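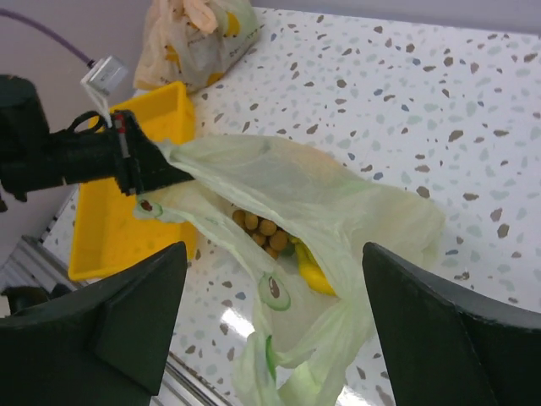 Storage notebook, Jurnano kitchen lab, 6/14/22

Continued from the last entry, the one with the coffee stain. I write today about humidity inside of bags, and then about the onions, which are a separate problem and smell like it.

First the correction. In the May pages I wrote that the cellar box keeps the air at the same humidity day and night. This is wrong. I had read only the morning values. Mererid Penry went through the logger file and found that each evening the value goes down when the corridor heating comes on. So all my sentences with "constant" in them should be read with care. I did not cross them out, I only put a pencil mark on the side.

Humidity

The logger from Heseo is now in the carrot box, under the cloth. It showed 90 percent this morning, and the cloth was damp at the corners where it touches the wall. Carrots like this. They are still stiff and the cut ends are not brown. The ones left outside the box for comparison bend already like a rubber hose, and I would not serve them to anyone, maybe in soup.

What I try to understand is the difference between moist air and water that sits on the skin. In the literature they are often mixed, or the author says only "keep humid." For a root vegetable the moist air is good and the drop on the skin is bad, and in a closed bag you get both together when the temperature moves. The bag comes from the cold room, stands in the warm kitchen during lunch, goes back to the cold, and then there is fog on the inside. After several such trips the soft spots start, and they start at the bottom where the drops collect.

I repeated the paper test. One bag with a sheet of kitchen paper folded at the bottom, one without, both closed with a string. The paper took up the drops well on the first day. Later it was itself so wet that it became a part of the problem. So the paper must be changed, and who changes paper in a real household? I would rather recommend to open the bag.
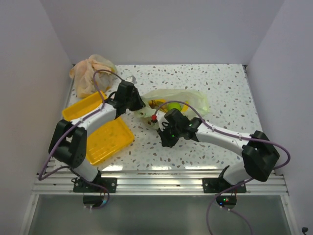

The holes are the next question. Lindqvist sent us the sample film with small perforations, in a flat envelope with no letter, so I don't know the hole size and I have asked. My impression until now is that a few holes near the top do very little. The moist air does not find the way out unless the bag is lying on its side. Holes in the lower part work better, but then sand and soil come out on the shelf, and the person who cleans the shelf is me.

To do the comparison in a proper way I need the same vegetable from the same field. Vismont farm can give us one crate of early potatoes in July, not washed. Please nobody wash them. The last time somebody was kind and washed everything before I arrived, and the skins were rubbed off on many of them, so we lost the crate for the test and ate it.

Fruit next to vegetables

A short note, as Mererid asked me for it. Ripe fruit gives off ethylene, this is a gas and it tells other fruits to ripen. Bananas and apples are strong in this. Leafy greens get yellow from it, cucumbers too, and carrots can turn bitter. With potatoes the matter is not so simple. I have notes in both directions, in some books the gas keeps the sprouts short and in others it wakes them up. I think it depends on the amount and on how long, and I do not want to write a rule on the poster that we cannot defend.

For the poster I propose this text:

Keep ripe fruit on its own shelf.
Take vegetables out of the shopping bag when you come home.
Potatoes in the dark, with air, and not in the refrigerator.
Onions dry and hanging, or in a net.
Look through everything once a week and remove what is soft.

Mererid finds the last line too strict for normal people. I would leave it in. One rotten potato at the bottom is enough for a whole box, and the smell stays in the wood for a long time.
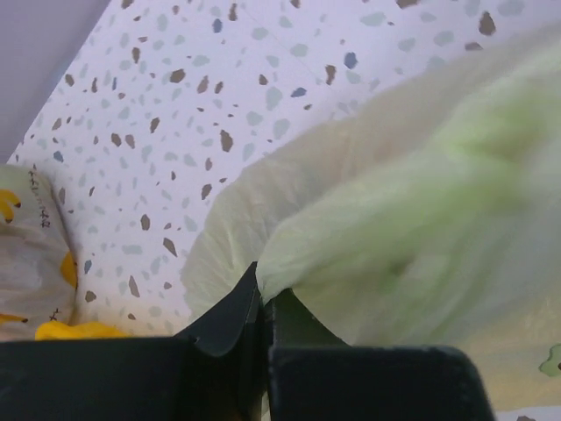

Now the onions. They hang in nets at the north window and in a wooden tray below it, 2 nets and 2 trays to be exact. The nets are clearly better. In the trays the lower layer has no air and the necks are getting soft, I counted 3 bad ones and took them out before lunch. I pressed the others with the thumb near the neck, where you feel it first. When it gives even a little, the onion goes to the kitchen the same day.

I also have a suspicion about the window. In the afternoon the sun comes back from the white wall across the yard and reaches the nets for a short time. The onions on the outside have started to turn green under the dry skin. I moved the nets by one hook to the left. If this helps, we should put up a curtain, an old bedsheet would be good enough.

Weighing: I did it before breakfast, as always, and wrote the values in the blue table on the inside of the cupboard door. The scale needed a long time to become quiet. I think the shelf under it is moving when the dishwasher runs. Next time I switch off the dishwasher first. The values for the cloth sacks are therefore not so reliable today and I put them in brackets.

Open points

Ask Lindqvist again for the hole size, and if the film may touch food directly.
New kitchen paper, the unbleached kind is finished.
Put the second logger in the potato corner. It needs a battery, the flat round one.
Find out when the corridor heating is switched off for the summer. It is strange that it runs at all in June.
Confirm the crate with Vismont, and write "unwashed" in the subject of the mail.

Mererid will do the reading on Thursday, I am at the dentist. The key for the cellar is on the hook behind the flour bins. Please close the inner door first and then the outer, otherwise it jumps open again and the warm air goes in.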